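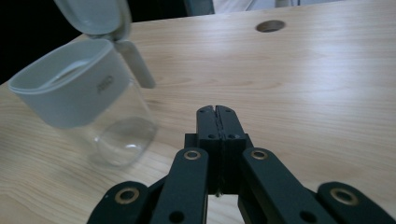 11/02/2024

I have slept badly and so I write this before breakfast, with the first coffee. Yesterday evening I pressed the button and my small newsletter went out for the first time with the new name. Before it was simply "News from Jana", which was my sister's idea, and she is a practical woman. Now it is called Stultell. The word means nothing. I found it in my old notebook, where I had written it in December next to a drawing of a bird, and I liked how it looked.

The newsletter is for people who make things with their hands and also keep a blog, or want to keep one. I make linocuts and some paper boxes. Most of my readers knit, I think. They are very patient with me when I write long about ink.

When I looked this morning there were 17 answers. I did not expect it. For the last letter I had two, and one of them was from Ute, who wanted to tell me that the link to the box pattern was broken. So I sat in my dressing gown and read all of them, and then I read them again.

Most people wrote about the swap. I had asked in the letter if somebody would like to do a guest post exchange, where I write on your blog and you write on mine, and both of us tell our readers. I have seen other people do this for years and I was always too shy. One lady in Fleltham makes felt slippers and has a blog only about slippers. She asks if I could write for her about printing on felt. I have never printed on felt in my life! But I said yes, because she wrote so kindly, and because I have a bag of felt pieces in the cupboard from the time when I wanted to make needle books for everybody.

Another reader asked a question which I must think about. She wants to know if I will be angry when she says no to the swap but stays on the list. Of course I am not angry. I only wonder how I wrote the letter, that somebody could think this. I looked at the text again and there is the sentence "I count on all of you". In German it sounds warm. In English maybe it sounds like a teacher. I have to ask Ute, who lived in Leeds for a long time and hears such things.

(Later.) Ute telephoned. She says the sentence is not rude, but it is heavy, and that I should write "I would love it if you joined in". I have put it on the paper beside the computer, under "looking forward to hearing from you", which I also always get wrong. She laughed a lot about the felt. She said I should first try it on the pieces and only then promise, and I said it is too late, I promised at seven in the morning.

So I made a test after lunch. I took the small block with the fern and the ink from Haberkorn, the black one, and pressed it by hand on a grey piece. The ink went between the fibres and the fern looked like a spider. Then I tried with more ink and it looked like a bigger spider. With the third piece I ironed the felt flat before, under a cloth, and put the block on the floor and stood on it. That was better. The leaves on the left side are clear and on the right side I did not stand properly. I will write this in the guest post exactly as it was. The slipper people will maybe enjoy it, they know felt and can tell me what I did wrong.

I wanted to take pictures of the three pieces, but at four o'clock the light was already poor, and with the lamp everything becomes yellow. Tomorrow morning then.

The other job for today was the list. For a long time I keep the addresses in a table, and for every letter I copy them by hand into the mail program. Ute has told me many times that it is dangerous, one day I will put them all in the wrong line and everybody can see everybody. So last week I opened an account with Idix, the free one, and today I moved the addresses. It took the whole afternoon. The program wanted to know my "brand colour". I chose a green and afterwards the button was green and the text in the button also green, and I could not read what I was pressing. I changed it to a brown.

Then it asked what time of the day my readers like best. How should I know this? I wrote it down as a question for the next letter. Perhaps they do not mind. I read my own letters from other people in the evening in the kitchen, when the soup is on.

One thing makes me a little sad. When I moved the list I had to take away the addresses that do not work any more, and one was from Frau Lenz, who bought the very first box I sold and always answered with a single line, "Very nice, Jana". I do not know if she only changed her address. I have her street somewhere on an old envelope. I will send a card with the fern on it, a good print, on paper this time.

To do, so that I do not forget:
- pictures of the felt in the morning
- ask the slipper lady how long the post should be
- repair the link to the box pattern (Ute asked again!!)
- card for Frau Lenz
- new lino, the grey one, not the brown one that crumbles
- write to the three people who want to swap in spring

About the last point I am still not sure. Three swaps and the felt, and the market in between, it is a lot of writing for a person who needs an evening for one page. I look up so many words. Today it was "to smudge", which I should have known after so many years with ink. But in the old blog, the German one, I wrote every week and it was never hard, and then one winter I stopped and did not notice that I had stopped. I do not want it to go the same way with this one.

It is ten now. There is one more answer, from somebody who signs only with M. and makes candles. She asks whether candles count as craft. I will write to her tomorrow that yes, they do, and that she should send me a picture.

Jana Brinkmann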